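Last updated: September
Minutes taken by Bezawit Gebreyes

Minutes – Tabletop Items and Booth Working Group, Kalside, ground floor

Start 10:00. Minutes of the previous meeting accepted with one correction: the felt order was placed with Humar, not Moges.

1. Booth

The black pleated curtain stays for the next period. The white posts between the panels remain where they are. Moges quoted 200 for a replacement curtain set and 800 for a rigid backdrop. Neither was approved. The quote for the rigid backdrop does not include fitting.

2. Table covering

Dark blue felt is kept as the standard surface. Specks were noted to the right of center. Agreed to go over the felt with a lint roller before each session and to replace it when marks no longer lift. The white rim on the near edge is to be wiped at the same time. Humar can supply felt by the roll, minimum order 10 yards.

3. Mixed item set

The set was reviewed against the table layout. It includes the jar with the gold lid, the snack bar in its gold wrapper, the mint-green dustpan, a short pencil, the clear cup, tennis balls and masking tape. The cup is to be laid on its side, as shown.
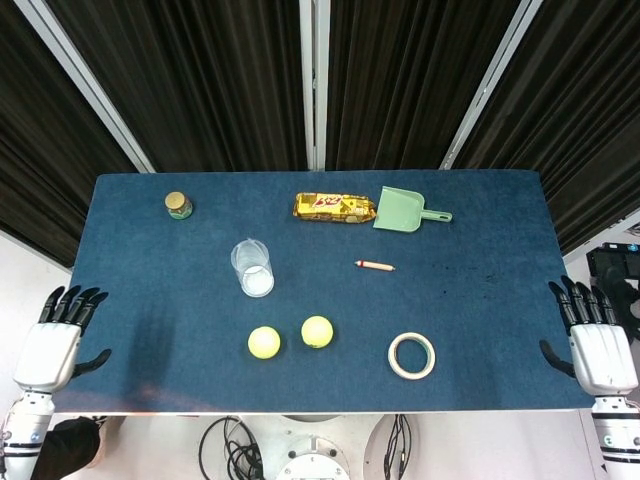
4. Changes to the set

4.1 Snack bar to be swapped for a fresh one when the wrapper creases. Used bars are not to be eaten.
4.2 Pencil: keep the short one. A full-length pencil may be added later – Gebreyes to decide.
4.3 Tape: any roll of similar width is acceptable.
4.4 Jar label must stay on. No soaking.

5. Storage

Sets go in the Justa bins, one set per bin, lid closed. Shelf 5 is reserved for spare felt. Dustpans hang by the hole in the handle if hooks are fitted. Hooks not yet ordered.

6. Any other business

None.

Closed 10:50.

Recent items
Booth lighting notes
Felt suppliers compared
Bin label template
Minutes – previous meeting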